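Kapitel 7
Befeuchtung der Atemluft in der häuslichen Schlafapnoetherapie

Lernziele

Nach Bearbeitung dieses Kapitels können Sie
- absolute und relative Feuchte unterscheiden und auf das Schlauchsystem anwenden,
- die Bauarten der in der Heimtherapie üblichen Befeuchter benennen,
- die Entstehung von Kondensat im Schlauch erklären und geeignete Einstellungen ableiten,
- einen Aufbereitungsplan für die Wasserkammer erstellen.

7.1 Physiologische Ausgangslage

Die Nase erwärmt und befeuchtet die Einatemluft und gewinnt bei der Ausatmung einen Teil von Wärme und Wasser zurück. Unter kontinuierlichem Überdruck (CPAP) ist dieser Austausch gestört, sobald Leckagen auftreten. Bei Mundleckage strömt die Luft überwiegend in eine Richtung durch die Nase, die Schleimhaut trocknet aus und der nasale Widerstand steigt. Patienten berichten dann über Mundtrockenheit, Niesreiz oder eine verstopfte Nase. Vor jeder Änderung der Befeuchterstufe ist deshalb der Maskensitz zu prüfen.
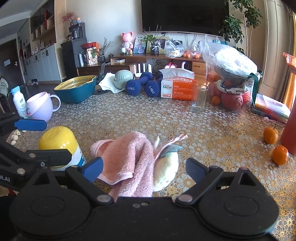
Der Feuchtebedarf hängt ferner von der Raumluft ab. Kalte Außenluft enthält auch bei hoher relativer Feuchte wenig Wasser. Wird sie im Dezember auf Zimmertemperatur erwärmt, sinkt die relative Feuchte deutlich, während die absolute Feuchte gleich bleibt. Eine im Sommer ausreichende Einstellung kann im Winter zu niedrig sein.

7.2 Bauarten

In der Heimtherapie sind 2 Bauarten verbreitet. Beim Passover-Befeuchter streicht der Luftstrom über eine unbeheizte Wasseroberfläche; die Leistung ist durch die Raumtemperatur begrenzt. Beim beheizten Befeuchter erwärmt eine Heizplatte den Kammerboden, wodurch die Verdunstung zunimmt. Geräte mit beheiztem Schlauch halten zusätzlich die Temperatur bis zur Maske - bei kühlen Schlafräumen ist das die bevorzugte Ausführung.

In den Übungen dieses Kapitels wird mit dem Gerät Volstead und der Wasserkammer Clatine gearbeitet. Die Kammer ist nur bis zur Markierung zu füllen. Überfüllung kann dazu führen, dass Wasser in den Schlauch oder in das Gebläse gelangt.

7.3 Kondensation im Schlauch

Kühlt die befeuchtete Luft unter ihren Taupunkt ab, schlägt sich Wasser an der Schlauchwand nieder. Begünstigt wird dies durch niedrige Raumtemperatur, hohe Heizstufe und eine Schlauchführung entlang kalter Wände. Hinweise sind gurgelnde Geräusche, Druckschwankungen und Tropfen in der Maske. Als Gegenmaßnahmen kommen in dieser Reihenfolge in Betracht: Gerät unterhalb der Kopfhöhe aufstellen, Schlauch isolieren, Heizstufe senken, Schlauchheizung verwenden.

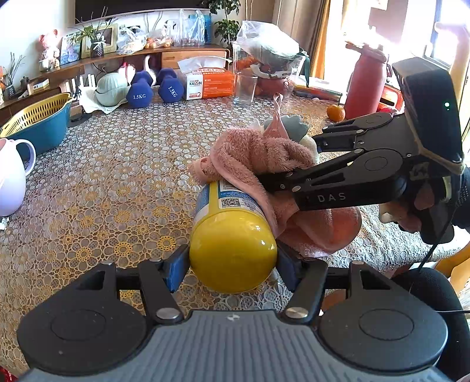 7.4 Aufbereitung der Wasserkammer

Die Kammer wird täglich entleert, mit milder Seifenlösung gereinigt, gespült und an der Luft getrocknet. Restwasser ist zu verwerfen und darf nicht nachgefüllt werden. Zu verwenden ist destilliertes Wasser, sofern der Hersteller nichts anderes angibt. Leitungswasser hinterlässt Kalk auf dem Kammerboden und verschlechtert den Wärmeübergang. Duftstoffe und ätherische Öle sind unzulässig - sie können den Kunststoff angreifen und die Atemwege reizen.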